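Community Supper Club: Frequently Asked Questions

5 min read

Brernamari is a supper club in Eltham. We cook a meal once a month, you come and eat it, and then you go home. You would think this would generate very few questions. We have been keeping a list since May, and what follows is the short version.

Do I have to be a member?

No. Membership gets you first pick of seats and a newsletter that Brisa Ibarra writes when she is in the mood. Non-members can book whatever is left a week before the meal. There is usually something left, except in the month we do dumplings, when people we haven't seen in a year suddenly remember how fond they are of us.

How much does it cost?

Supper is $15, paid when you book. Kids who eat like kids are free. Teenagers pay full price, and we've seen enough of them at the bread basket to stand by that.

Is there a menu?

There is one dinner. It goes up on the bookings page ten days ahead and it can change up to the morning of the meal, depending on what the market has and what Rostislav Hudec has decided he is tired of cooking. If the page says leeks and you get cabbage, you have had a normal Brernamari supper.

Can you cater for vegetarians?

Yes, every month, and it's a proper plate of food. We retired the stuffed pepper in our first year after a frank conversation with several guests.

What about allergies?

Tell us when you book, in the box marked "allergies." Please don't tell the person taking coats. We cook in one kitchen with shared boards and pans, so we can leave an ingredient out of your meal but we can't promise there is no trace of it in the room. If your allergy is severe, email first and we'll tell you plainly whether that month's meal is a good idea.

A dislike is a different matter. The box has been used to report allergies to "fennel, mostly," "anything beige" and "sitting near the door." We read them all.

Why is there always a salad course, and why is it last?

Because Rostislav does the salad and he grew up eating it at the end. We tried moving it to the start once and he was polite about it for so long that we moved it back. The dressing is oil, vinegar, mustard, salt and a spoonful of the liquid from the pickle jar. He'll give the amounts to anyone who asks, though they are different each time.

Can I have the recipe for something I ate?

Probably. Recipes go in the newsletter if they were written down, and about half of what we cook never was. The soup everyone asks for is Kaimal, named after the street where Brisa used to live and containing nothing you couldn't guess: onions, red lentils, a tin of tomatoes, far more cumin than seems sensible. Fry the cumin with the onions until you worry about it, then add everything else.
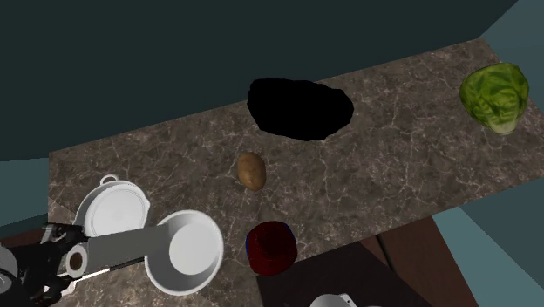 How do I keep salad leaves from going limp before I use them?

We get this one by email more than any question about the club itself. Wash whole leaves in very cold water, dry them properly, and roll them in a clean dish towel. Put the towel in a bag in the fridge. They should keep for several days like that. If they have already wilted, give them a soak in ice water for 15 minutes before you give up on them. If they have gone slimy, you may give up on them.

Dry them more than you think you need to. A wet leaf sheds dressing, and then you have a bowl of vinegar with a hat on.

My roast vegetables come out soggy. What am I doing wrong?

Too many on the tray. Use two trays. We know you don't want to wash two trays.

Can I help in the kitchen?

Please. We need people to chop from mid-afternoon and people to wash up afterward. There is a waiting list for chopping. There has never been a waiting list for washing up, and you can start this month.

Can I bring my own wine?

Yes, there's no corkage. Glasses are provided and don't match. If you bring a bottle you're proud of, keep it near you, as the tables are long and sharing is the general assumption.

Who will I be sitting with?

Whoever sits down. Groups up to six can ask to be kept together. We don't do reserved window seats. The windows look onto the parking lot, in any case.

What is Lenik?

Lenik is our lunch, which happens when we have too much left from supper to freeze. It's the next day at noon, it costs whatever you put in the jar, and it's announced by email the night before with very little warning and a lot of exclamation marks. Bring a container.

I booked and can't come. Can I get a refund?

Up to three days before, yes. After that the shopping is done, so we'd ask you to send a friend in your place. Send a hungry one.

My question isn't here.

Use the contact form. Brisa answers on most evenings. If it's about the stuffed pepper, the decision is final.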